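Teaching a machine to open doors

Of all the ordinary tasks that a robot might be asked to perform in a public building, opening a door has proved one of the most stubborn. A handle may be a lever or a knob. It may sit on the left or the right, and it may be stiff. A person adjusts without thought. A robot trained in a single laboratory, on a single door, seldom does.

A study completed in April by the Mimgate programme set out to learn how much of this difficulty comes from the training material. Its method, named Okov, dispenses with the robot during the teaching stage. Staff carry a hand-held gripper through working buildings and operate doors with it, while a wide-angle camera fixed to the tool records each attempt. The recordings are later used to train a robot arm fitted with the same fingers.

The group gathered 2968 recordings in this way. After review, 1602 were kept. Those rejected were mostly attempts in which the position of the tool could not be recovered with enough accuracy, a common fault in long corridors with plain walls.

Elínborg Gunnlaugsson, who directs the programme, regards the variety of the doors as more important than the number of attempts. "We had one set of recordings made on 2 doors and another, of equal size, made across many buildings," she said. "The arm trained on the second set opened 89 per cent of the doors it had never met. The first set did not come close."

The result carries a cost. Permission must be sought from each building, and the work is slow. Stillik, which supplied the arm, has asked for further trials on doors fitted with closers, where the pull of the spring changes as the door moves. The Brandão laboratory will repeat the tests with a second arm of different reach, using the same recordings without alteration. 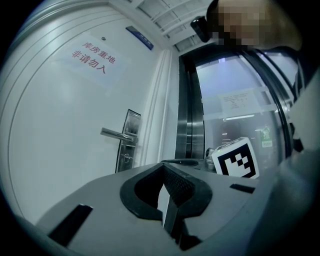 Locked doors remain outside the scope of the method, and the programme has no present plans to include them.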